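Tasik Interview Practice Deck — Second Printing

Box set for job seekers, career changers and anyone who goes blank when a stranger says "tell me about yourself"

I wrote the first version of this deck on index cards while I was between jobs, and I still have them in a drawer. They're a mess. The Tasik deck is the cleaned-up version, printed on proper card stock with rounded corners, and I'm pretty happy with how the second printing came out. The blue is bluer, for a start! The first run looked gray under office lights and I heard about it from plenty of you.

So, what do you get? A deck of question cards, a fold-out answer planner, and a thin booklet with my notes on each type of question. The questions run from the easy openers to the ones that make your stomach drop (gaps in your resume, why you left, a time you got it wrong). Every card has the question on the front and a nudge on the back. I didn't put model answers on there. I tried it, and everybody I tested it on just memorized mine and then sounded like me, which did them no good at all.

How I use it

Pull five cards, set a timer for 10 minutes, and talk. Out loud, please — reading the cards on the couch and nodding is a nice way to spend an evening but it won't help much when you're sitting across from a hiring manager. If you've got a friend to play the interviewer, hand them the deck and let them pick. Mine was Shewit Araya, who has hired people for a warehouse and for a dental office and asks follow-ups like a lawyer. A lot of the nudges on the backs came from her interrupting me.

The kitchen table is fine for this. Spread the planner out flat and jot a few words in each box, just enough to remember the story you want to tell. 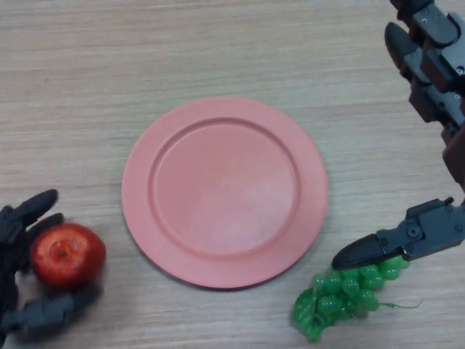 A red apple and a pink plate on a light wood tabletop.

The planner folds to the size of a paperback, so it fits in most bags. It has space for 11 stories. You won't need that many for one interview, but it's good to have a stock to pull from, and the same story about a late delivery can answer a question on teamwork one week and a question on pressure the next. Use pencil. I mean it.

What changed in this printing

The phone and video interview cards got a full rewrite. Farzad Vahidi wrote in after the first run to tell me the old ones assumed you'd be talking to a live person, when more and more companies have you record answers with a countdown running. Fair point! Those cards are now split into live calls and recorded answers, and the recorded ones have a suggested time limit printed in the corner.

I also dropped two of the "brain teaser" cards. Guessing how many golf balls fit in a bus was fun for me to write and no use to anybody else.

The booklet has a new section on asking about pay, edited by Sumeya Tufa, who cut my draft in half and made it a lot less nervous.

Which edition should I get?

Tasik General is the one on this page and it's right for most people. If you're going for your first job, look at Tasik Starter, where the questions lean on school, sports, babysitting and so on. For supervisor or manager roles there's the Limura add-on pack, which is extra cards only and needs the General box to make sense (no planner, no booklet, don't say I didn't warn you).

Teaching a class or running a job club? The Mekonnen classroom bundle has several General decks and blank planners you can photocopy. Drop me a line before you order and I'll tell you how many you'd need for your group.

Shipping and returns

Orders go out from the Ganidau shop. In stock as of 11/02/2025. If a box shows up crushed or a card is missing, send me a photo and I'll mail a replacement. Unused decks can come back for a refund, and you cover the return postage.

A Spanish edition is in the works and I'm hoping for March, but the translation is still being checked so please don't hold off on practicing for it.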